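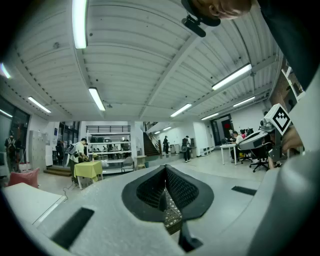
Home | Open tickets | Closed tickets | Manuals | Contact

Label printer at dispatch prints blank labels between good ones

Opened by: Jhonatan Ccori, Rellano site
Printer: Urnetti desktop model, bought in September
Status: Closed
Date: June 2018

Problem as reported

When I send a batch of address labels from the Tamayo order program, the printer gives one good label, then one blank, then again one good. With a single label the problem does not appear. With a batch of 54 I lose almost half a roll, so I have stopped printing batches until this is solved. The light on the front stays green and there is no error on the computer.

What I tried before writing

I switched the printer off, waited, and switched it on again. I opened the cover and cleaned the print head with the small pen from the box. I put in a new roll from the same carton. None of these changed the result.

Reply from support

Please hold the feed button until the light blinks two times, then let it go. The printer will measure the gap between the labels. Afterwards press feed once and tell us how many labels come out. Please tell us also which label size is chosen in the driver and which in Tamayo, as these are two separate settings.

Jhonatan Ccori

I did the measuring. After it I pressed feed once and one label came out, so I think the printer itself sees the gap correctly. From Tamayo the blanks still come.

In the driver the height is 100 mm. In Tamayo the template is called "Zullanden long" and the height there is 104 mm. I did not make this template, it was already in the list when I received the program. Can a difference of 4 mm do this?

Reply from support

Yes. The page is longer than the label, so the printer moves into the next one to finish the page and then skips to the following gap. Please make a copy of the template, set the height to 100 mm and the bottom margin to 3 mm, and save it with a new name. Do not change the original, because the Zullanden office still uses the longer labels.

Jhonatan Ccori

I made the copy and named it "Rellano standard". The first test was still wrong, but this was my mistake: the old template was still selected for the batch job. You must choose it again under Batch, Print settings, also if you have already chosen it on the main screen. After this I printed the full batch and there were no blanks.

One small question remains. The counter in the driver says 3,000 labels, and I believe it counts the blank ones too. Can it be set back to zero?

Reply from support

It counts every label that passes the head, blank or printed. It cannot be set back from the driver and it has no effect on the printing. We close the ticket now. You can open it again by replying.

Related tickets
Barcode too pale on the left side
Tamayo forgets the default printer after an update
Roll holder does not close fully
Address printed in two columns

Contact the help desk | Copyright Zullanden | Back to top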